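Replacing a Surface-Mounted Distribution Box in a Rental Workshop

Janevski Property Services – Guidance for Tenants and Site Staff
Last reviewed 30 May 2022
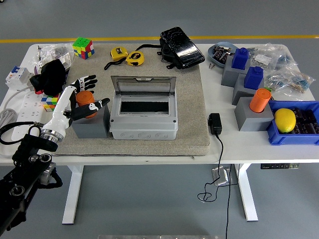
Tenants at the Imlow and Garnulberg sites may ask to have an old distribution box replaced at any time during the lease. The work inside the box is done by a licensed electrician. Tenants are responsible for the steps before and after the visit, and these are set out on this page.

Before you apply

Find the unit number on your lease and the circuit list taped inside the door of the meter closet. If the circuit list is missing or cannot be read, say so on the form. Do not remove the cover of the existing box to look for labels.

Decide where the new box should go. In most units it will stay in the same place. A move of more than 2 feet needs written approval from the site office, and the cost of extra conduit is charged to the tenant.

Submitting the request

1. Complete the Electrical Work Request. Paper copies are kept at the Garnulberg office; Imlow tenants should use the online form.
2. List every fixed machine in the unit, with the rating shown on its nameplate. Portable tools and lamps need not be listed.
3. State whether the unit has a freezer, alarm panel or other equipment that must stay powered.
4. Sign the form and return it at least 9 working days before the date you want.

Requests received in November are often scheduled for the following month, as the annual inspection takes place at that time.

Preparing the wall

The electrician needs a clear space in front of the box, 3 feet deep and at least as wide as a standard door. Move shelving, stock and benches the day before. Wipe the wall with a dry cloth and brush away loose paint. Please do not patch, prime or drill the wall yourself – the mounting holes are marked on site.

On the day

Shut down computers and machines before the power is turned off. The main switch will be locked and tagged by the electrician. Only the person who placed the lock may remove it, even if the work appears to be finished. An adult with authority to sign for the unit must be present at the start and at the end.

After the work

Check that the new circuit list matches the outlets and lights in your unit. Restart machines one at a time. If a breaker trips, leave it off and call the site office; resetting it repeatedly may cause damage.

The electrician will leave a copy of the test sheet. Keep it with your lease. Units at the former Preretti building must also send a copy to the office, where it is added to the building file.

Charges

Standard replacement is covered by the lease. A missed appointment is charged at $260. Damage caused by unapproved electrical work is charged at cost, with a deposit of $1000 payable before repairs begin.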